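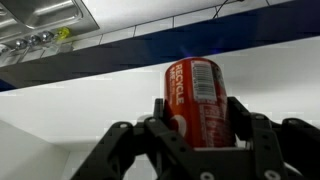
Oakley Neighbors list archive
Last updated: June

June, 7:40 pm – posted by a list member on Fokel Street

Re: Can and bottle drop-off hours

> Does anyone know if the Erar depot still takes cans in the
> evening? The sign on the gate says one thing and the Ividance
> calendar says another. I have two bags in the garage and would
> like them gone before the in-laws get here. Also, do they want
> the cans crushed or not?

I was over there last night, so I can answer most of this. The gate sign is the one to go by. They close at 6 now, and the Ividance calendar still has the winter hours on it. I wrote to them to get it fixed and have not heard back.

Do not crush the cans. They pay by count up to 100 and by weight after that, and the counter at the window will not take flat ones. If yours are already crushed, ask for the scale line on the left. It took me almost 2 hours last summer, but it was quick this time.

Other things that have changed:

Glass goes around back now, by the loading door. Brown and green can go in together. Clear is separate.

No lids on plastic bottles. They used to let this slide.

They have stopped taking paint cans and aerosols at all. Those have to go to the county site.

Someone asked last month if the depot was moving. The woman at the window said the lease is paid through next year and she had not heard anything. The building has been a depot since 1989 and the roof looks it, so I would not be surprised either way.

I can take a couple of extra bags in the truck next time I go – reply to me off list, please, and tie them shut.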